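Category: Local Government > Public Health Rules

Can the town health officer close my waiting room without a council vote?

I rent a small ground floor office in Ludness where I do bookkeeping and tax filing. In February I got a letter from the town health officer saying that any business with an indoor waiting area has to cap it at four people until further notice, on account of the whooping cough cases. The letter cites an "interim order" but there is no ordinance number on it and I can't find anything in the council minutes. It says the fine is up to $400 per visit from the inspector.

I'm not against the rule itself. I want to know if it is a real order or a request, and if I can see the advice it was based on. The clerk's office told me the advice was "internal."
– Iqra Cheema

3 answers

Khurram Warraich
It depends on your state, but in most places a local health officer can issue a short-term order without a vote if the board of health has already given them that power. Look in the town code under Health or Nuisances, not in the recent minutes. The delegation could be decades old. In Barnis ours was passed long before anyone on the current council was elected.

Things to check on the letter:
– does it name a section of the code
– does it have an end date or a review date
– is it signed by the officer or only by an inspector

If it names no section at all, write back and ask for it. Keep following the cap in the meantime. Arguing about a fine afterward costs more than moving a few chairs.

As for the advice, "internal" is not an answer by itself. File a written public records request and ask for "all memos, emails and reports relied on in issuing the interim order." They may withhold some of it as legal advice or as a draft, but they normally have to tell you which exemption they are using. Our town charged me for 100 pages of copies, so ask for electronic files.

Anum Tarar
they can do whatever they want until somebody appeals. my sister had the same letter and just ignored it, never heard back

Savvas Mitsotakis-Vlachou
I would not ignore it. I got the same order for my office on the Pellulard side of town and the inspector did come. Mine has a section number on the second page, which is easy to miss as it's printed on the back. Check yours.

There is also an appeal to the board of health. You have a limited number of days from the date on the letter, and the form is at the clerk's counter. The order stays in force while they hear it. At my hearing they mostly wanted to know the size of the room and how many people it seats, so bring a floor plan or photos.
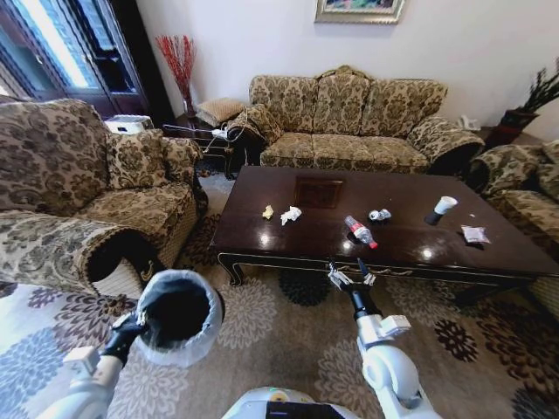 Sofa and armchairs around the coffee table

They raised my cap from four to six and left everything else in place. I did get the memo too, through a records request like Khurram says. It was two pages, mostly case counts and a paragraph about small rooms with poor airflow. It took them longer than the deadline to send it, and I had to email twice.

Was this helpful? Comments are closed on this question.

Related questions
Who appoints the county board of health?
Zaidi township: are emergency orders posted online?
How do I appeal a records request denial?
Does a mayor's recommendation have legal force?
Inspector came at 7 a.m., is that allowed?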